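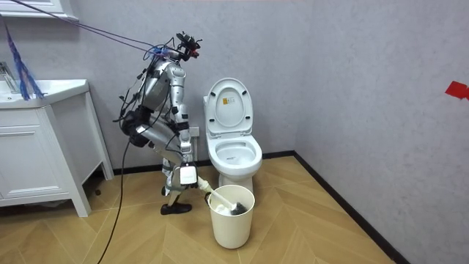 Figure 3. Toilet brush with a long white handle, its dark gray head lowered into a white cylindrical bin in front of the toilet. The lid is raised.

Sat 7 September
By the Mistow housekeeping study group
7 min read

3.2 Where the brush is kept

Household cleaning studies tend to record how often a toilet is cleaned and with what product. Storage of the brush gets less attention. In the Mistow homes we asked residents to show us where the brush went between uses and how far it was from the bowl.

Two arrangements were common. In the first, the brush stood on the floor within arm's reach of the seat, as in Figure 3. In the second, it was kept in a cupboard or behind the door and carried over when needed. Residents with small bathrooms mostly used the first arrangement, even when they said they disliked having the brush in view.

Handle length mattered more than we expected when the visits began in May. A long handle lets the user hold the brush well above the container, but the knees and back still bend when the bowl is scrubbed under the rim. Older residents mentioned this often. Several had changed to a longer brush for that purpose and kept the old container.

Container shape also came up. Tall, narrow containers hide the bristles and take little floor space. Residents found them harder to rinse at the bottom, and many rinsed them only when they washed the floor. The open trays used in the Prernik homes were rinsed more often but left drips nearby. We return to floor care in Section 3.3.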